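Net curtain

A net curtain is a light, usually pale curtain hung close to a window to let in daylight while discouraging people from looking in. In Britain the word is often shortened to "nets", and a house may be said to have nets in the way that it has damp. Similar curtains elsewhere are called sheers or voiles, names which generally add something to the price.

Use

By day, the side of a thin curtain facing the stronger light is the easier one to see, so a person indoors can look out at the street fairly freely. After dark, with a lamp on, the arrangement is reversed, a fact many households discover from their neighbours. For this reason nets are commonly paired with heavier curtains drawn in the evening.

Thicker pale fabrics are hung in much the same way where privacy matters more than the view. These are not nets in the strict sense, although shops and the people who wash them seldom keep the two apart.
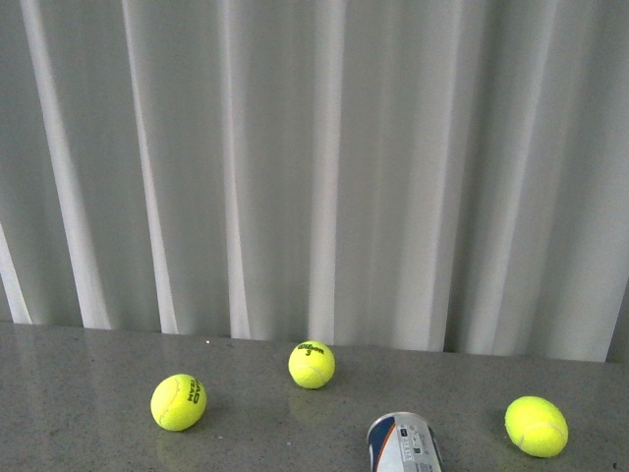 Pale curtain hanging in vertical pleats.

Fullness

The amount of fabric used for a given width of window is known as fullness. A curtain cut to the exact width of the window hangs flat and looks like a bedsheet, which in student housing it may be. Twice the width is the usual advice, and the advice usually comes from whoever is selling the fabric.

Folds are made either by gathering the cloth along a rod or wire, or by sewing pleats into a heading tape. Gathered curtains are cheaper and can be put up in minutes. Pleated ones hang more evenly, provided that the person measuring the window and the person cutting the cloth have used the same units.

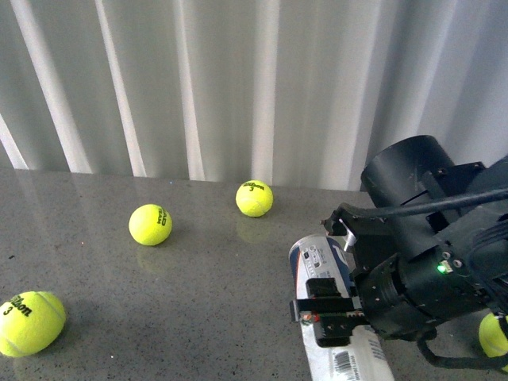 Length is a matter of local opinion. Curtains may stop at the sill, fall a little below it, or reach the floor, where they collect dust and the attention of cats. Weighted hems help the cloth to fall straight.

Social history

Machine-made net brought the curtain within reach of ordinary homes, and a clean pair soon became a sign of good character. In the market town of Wollcombe, front windows were traditionally washed and rehung in August, and a household that missed the month could expect to hear of it. The neighbouring village of Listell held that Wollcombe people only did the front. 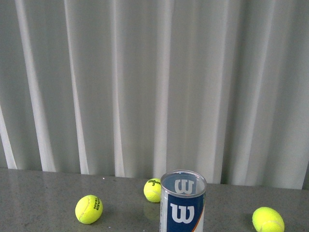
The Telomar mill, on the road between the two, wove 1,000 pairs a week at its height and employed 68 people. It closed after 40 years, when blinds had become fashionable, and the building was converted into flats. The leases require blinds.

Care

Most modern nets are polyester and can be washed on a cool, gentle setting, then rehung damp so that the creases drop out. White ones turn grey slowly enough for the owner not to notice until one panel is replaced.

See also: Curtain rail; Roller blind; Twitching (disambiguation)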